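Osarberg Print Rooms

From the Hodeo wiki of small galleries and art spaces

The Osarberg Print Rooms (most people just say "the Rooms") is an artist-run gallery and print workshop in the harbour town of Osarberg. It shows works on paper: etchings, lithographs, linocuts, woodcuts, screenprints and the odd artist's book. I've looked after this entry for a fair while now and I've been a regular at the openings for longer than that, so please read it as a fan's account with the dates kept loose!

History

The gallery grew out of a shared workshop above the old Grumov ropeworks. A handful of printmakers had chipped in for a secondhand etching press and needed a floor strong enough to hold it, and the ropeworks had the only one in town that didn't bounce. At first there was no plan to show anything. Prints were pegged on lines to dry, people wandered up the stairs to look at them, and after a while somebody painted the long wall white and put up a price list.

The first proper exhibition was called Damp Paper. It had 58 prints in it, hung edge to edge because no one could bear to leave anything out, and I remember it as a lovely muddle. Later shows got a lot calmer. These days the hang is usually a single row at eye level with plenty of wall in between, and I do miss the clutter a bit.

When the ropeworks was sold, the gallery moved down the hill to the Petersen Building, a former ship's chandler on the waterfront, and it's been there ever since. The press had to come out through a window (the stairs had been rebuilt narrower in the meantime) and went down the hill on a boat trailer.

The building

There are two exhibition rooms on the ground floor, known as the Front and the Back, with the workshop behind them through a sliding door. The Front gets the harbour light, which is gorgeous in the morning and hopeless for anything on fragile paper, so the blinds stay down for most shows and the older works always go in the Back. I'd still try to get there before 11 am on a grey day, when they sometimes put the blinds up.

The old chandler's counter is still in the Front and does duty as the front desk, the shop and, on opening nights, the bar. Drawers under it hold unframed prints that you're welcome to leaf through if you ask first. Gloves aren't required but clean hands are, and there's a sink by the door.

Exhibitions

The Rooms puts on a mix of solo shows, themed group shows and one open exhibition every winter. The open is the big one. Anyone living in the district can enter up to 2 prints, there's no fee for students, and the selection is done with the names covered. Last time 545 works came in and 252 were hung, the most they've ever managed to fit. It opens in December and the first night is always a squeeze, so if you want to see the work properly, come back the week after.

Themed shows tend to come out of whatever the workshop members are into at the time. Ones I'd pick out are Tide Tables, which was all harbour charts and blues; Borrowed Plates, where each artist had to work over a plate someone else had abandoned; and Small Hours, a show of very dark mezzotints that had me standing with my nose almost on the glass. Borrowed Plates caused some grumbling among the people whose plates were borrowed, but several of them ended up buying the results.

Collection

The gallery keeps one proof from every edition printed on its own press. It isn't a museum collection in any strict sense, and the cataloguing has gaps, especially for the ropeworks years when proofs were handed out as thank-you presents. What survives is kept flat in plan drawers in the workshop and can be seen by appointment. The strongest part is the colour linocuts. There's also a good run of exhibition posters, nearly all printed in house, and I'd happily argue that the posters are better than some of the shows they advertised.
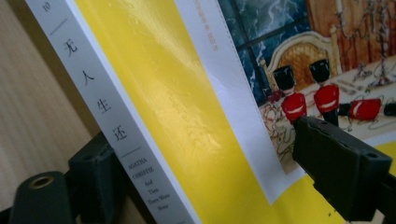

Category: Reading room and shop

The reading room is a corner of the Back with two armchairs and a wall of shelves. Most of it is exhibition catalogues, technique manuals and old auction lists, and there's a swap shelf at the bottom where you can leave a book and take one. Nothing from the upper shelves can be borrowed, although they'll photocopy a page or two for you if the machine's behaving.

The shop sells prints by members, cards, and blocks of handmade paper that cost more than I'd like. Framing isn't done on site.

Workshop and classes

Beginners' classes run through the cooler months and cover drypoint, linocut and monotype. Etching is taught separately because of the acid, and you need to have done a beginners' class first. Open access is available to anyone who's been through an induction on the presses. Bring an apron and don't wear your good shoes!

See also

Grumov ropeworks
Petersen Building
Artist-run spaces
Relief printing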